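OK so I said I'd do a thread about learning to sew my own clothes at the ripe age of "my knees crack when I kneel to cut fabric." Grab a coffee, it's a long one.

First thing: I did not start with a plan. I started with a pair of pants that needed hemming and a tailor who'd retired. My neighbor Evelien Cuypers lent me her old Koster machine, which weighs as much as a small cow, and told me to bring it back when I got bored. That was last May. She has stopped asking.

The hem was terrible, by the way. One leg longer than the other. I wore them anyway, with boots, and felt like a genius all day.

Then came the pattern phase. I bought a Pallik pattern for a "simple pull-on skirt" and it had 70 steps. SEVENTY. For a tube with elastic in it! I got to step 12, put the sheet in a drawer, and measured a skirt I already owned instead. Went together in an evening.

(I've gone back to that pattern since and it's fine, I just didn't know any of the words. If you're new, look up "staystitching" and "ease" before you do anything else. Saves a lot of swearing.)

Fabric shopping is where it got serious. There's a place called Filwood out past the train station, half warehouse, half somebody's attic, and the remnant bins are by the door so you can't get in without touching them. I went for thread. I left with a bag I had to carry in both arms.

Do I have a system? I do not. I buy plain dark stuff because I'll wear it, and then I buy the loudest print in the building because I love it.
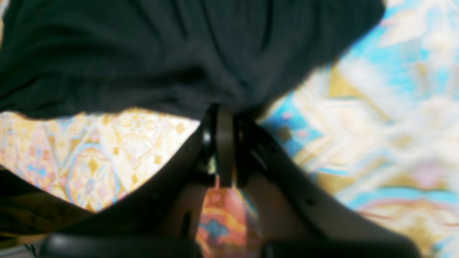 sensible black-ish knit on top, the loud one peeking out from under it. story of my closet

Knits scared me for months, I should say. Everyone online talks about them like they're wild animals. What helped: a ballpoint needle, a narrow zigzag, and letting the machine feed the fabric. I was pulling on it from behind, and every seam came out like lasagna.

Also wash your fabric before you cut it. I know. I KNOW. I skipped it once and made a shirt that now fits my nephew Kobe, who is nine.

Money stuff, because people keep asking: I don't save any. I added up what I'd spent by the end of the first winter and it came to 236, not counting the scissors. You could get a decent pile of T-shirts for that. But I had one coat lining, two skirts, a set of napkins and a shirt for Kobe, and I liked every one of them except the napkins.

Napkins are boring. Four corners each, all of them mitered. Never again.

Next up is a jacket with actual sleeves you have to set in — Toon from my evening class says to make a practice one out of an old bedsheet first, and I'm going to listen to somebody for once. I've got the sheet. It has ducks on it.

If you've set in a sleeve without crying, tell me how. Pins or clips? Baste it first or just go? Replies are open, I'm up till eleven.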